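Why Do Wooden Floors Creak?
A page for young readers, ages 8 to 11

Every old house has its sounds. A step in the hallway makes a groan, a stair gives a squeak, and late in the evening a board may pop when no one is walking on it at all. These sounds have causes that can be understood, and the causes begin with a tree.

What wood is made of

A tree trunk is full of very small tubes. While the tree is alive, the tubes help carry water from the roots up to the leaves. When the tree is cut into boards, the tubes are still there. They are too narrow to see well with your eyes alone, but under a microscope the end of a board looks like a bundle of drinking straws.

Fresh wood holds a great deal of water. A sawmill must dry it before it can be used for floors, usually in a large heated room called a kiln. Even after drying, the wood is never completely finished with water. It takes in a little from damp air and gives a little back when the air is dry.

Wood that grows and shrinks

When a board takes in water, it swells. When it dries, it shrinks. A board changes mostly across its width and hardly at all along its length. The change in one board is small, often less than the thickness of a coin. A floor has many boards side by side, and the small changes add up.

Floor builders know this. They leave a narrow gap near the walls, hidden under the trim, so that the boards have room to spread in a damp summer. If there were no gap, the boards would push against each other and the floor could rise in the middle.
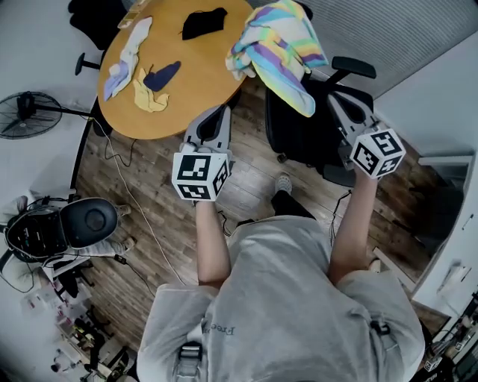
Mirkent Museum of Homes and Buildings – Department of Learning

Where the creak comes from

A creak is the sound of two things rubbing. In a floor, it may be one board rubbing against the next board, or a board sliding up and down on a nail. Under many floors there are thick beams called joists, and the boards are nailed to them. In winter, heated air indoors is often dry. The boards shrink, the nails fit less tightly, and a board can move when a person's weight presses on it.

The movement is tiny, but it is not smooth. The wood sticks, slips, and sticks again, many times in one second. Each slip shakes the air, and your ears hear the shaking as a creak. A violin bow makes its sound in much the same way – the bow hair sticks to the string and slips, over and over.

Sounds in the night

In the evening, a house cools down. Wood, metal pipes, and nails all change size a little, and they do not change by the same amount. A board may be held in place until the push becomes strong enough, and then it moves all at once. The result is a pop or a click. It can happen in an empty room.

Old floors and new floors

The oldest floor in our museum is in the Robles House, which was moved here from the village of Tirside. It has 33 wide boards in the front room, and 14 of them creak. Leire Marín, who looks after the house, has marked each one on a plan. The plan is displayed beside the door.

Try it at home

You will need a dry wooden craft stick, a ruler, a pencil, and a bowl of water. Ask an adult before you begin.

Measure the width of the stick and write it down. Leave the stick in the water overnight. Measure it again in the morning, then let it dry on a windowsill for two days and measure it a third time.

Words to know

Joist: a strong beam that holds up a floor.
Kiln: a heated room used for drying wood.
Humidity: the amount of water in the air.

Text by Teodoro Peñalver. Last reviewed August 2019.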